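Ollton Two-Jaw Hand Gripper
Household chores: what it can do so far

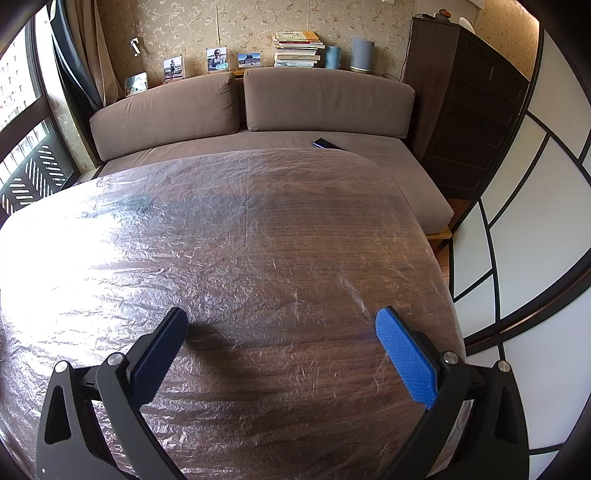
Product Guide, Issue 30 -- page 68

The Ollton is a two-jaw gripper for picking up, moving and putting down ordinary things around the home. It can be used by hand, or fitted to the Illey arm and run from the Brunet controller. Part number 1207 is the gripper alone. Part number 3790 is the set with arm and controller.

Most people who write to us want to know if it can tidy a living room. The short answer is partly.

Works now
Picking up a phone from a sofa seat and setting it on a table. Standing a tilted photo frame back up on a ledge, if there is space on both sides for the jaws. Moving a paperback from a pile, one book at a time. Lifting small containers with straight sides.

Works some of the time
Clear acrylic frames. The arm's sensor can miss the edges, and strong daylight from a window makes this worse. Tables with a clear plastic cover give the same trouble -- glare on the wrinkles can read as an object, and the arm may reach for something that isn't there. Closing the curtains helps.

Does not work yet
Wiping down a table. Straightening back cushions, which need two hands or a much wider grip. Opening cabinet drawers that have no handle. Smoothing out a plastic cover. The arm will also not work close to hanging cables, and stops if it finds one in its path.

Speed
A person will clear a table faster. The arm stops before each pickup to check its grip, and this can't be turned off.

Jaws and pads
The jaw arms are black plastic. Grip pads are sold separately, in navy with a textured face or bright blue with raised dots, and the two colors can be mixed. Wash pads in warm water with dish soap and let them dry before use. Do not use solvent cleaners. Check the pivot screws before each use and tighten by hand only.

Compatibility
Fits Illey arms sold since August. Older arms need the Rorkov adapter plate, not included.

Page updated February 22, 2022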